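**Automation notes: sorting small supplies**

Folding laundry and wiping counters are still slow work for a machine. Sorting small packaged goods is closer to practical, provided the station is laid out for it.

- Use open bins with no lids.
- Keep one kind of item per bin where possible.
- Leave labels facing up.
- Clamp anything that can slide.
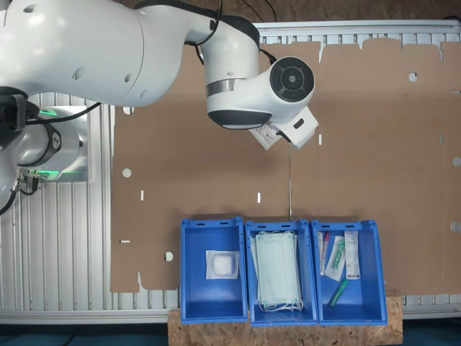

First-aid restocking is a fair test of a sorting arm. Packets are light, and a crushed corner costs little. Set the bins side by side along one edge, as with the three blue ones, so that every drop uses a similar reach. Masks with ear loops deserve their own bin; loops hanging near a rim can snag. Refill by hand at 20 packets.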